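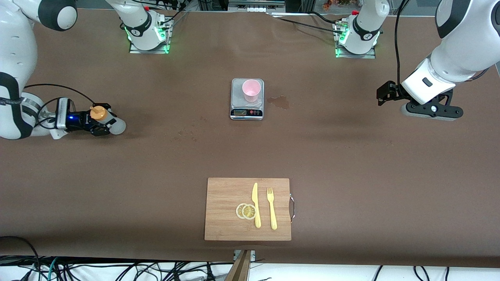
Chapter 3: Judging a Student Robotics Project

Most student robotics projects are described by the people who built them, and most of those descriptions are too kind. A club report will tell you that its robot "can prepare a drink", when what was built is a program that moves an arm through one version of the job, on one table, with everything set out beforehand. Take an ordinary measuring task with two arms and a kitchen scale. A pink cup stands on the platform, one gripper has a small lidded container tipped on its side, and there is a reddish-brown spill on the tabletop beside the scale. A judge should want to know what the team counts as a success. Is it grams in the cup? Grams in the cup and none on the table? If the report doesn't say, the claim can't be checked, and you should mark it accordingly.

The second arm deserves the same hard look. Two arms cost more than one, take longer to program and give a club twice as much to fix in October when the regional rounds come up. Students like them because they look like people. That is a poor engineering reason, and a team that can't name a step needing both grippers should probably have entered with one.

3.1 What the numbers leave out

The Miltville club entered the Joltby Challenge with a program it called Kvaran. Its poster claimed more than 300 successful runs. The logbook was less cheerful. It listed 2,000 attempts, and a run was stopped and left out of the tally whenever a student reached in to straighten something. The judges asked for 26 fresh runs with the cup moved a hand's width each time - a request the team called unfair. We don't think it was. A kitchen doesn't keep its cups on a tape mark.

Keep your own logbook with this in mind. Write down every attempt, including the ones you would sooner forget, and record who touched what. Colour-coded charts can wait.

Before reading on, find the rule sheet for your own competition and underline each word that nobody has defined. "Autonomous" is usually the first.

Last updated May 12, 2019

This site uses cookies to remember your place in the chapter. Accept / Manage settings

© Hitudeo Learning. Back to top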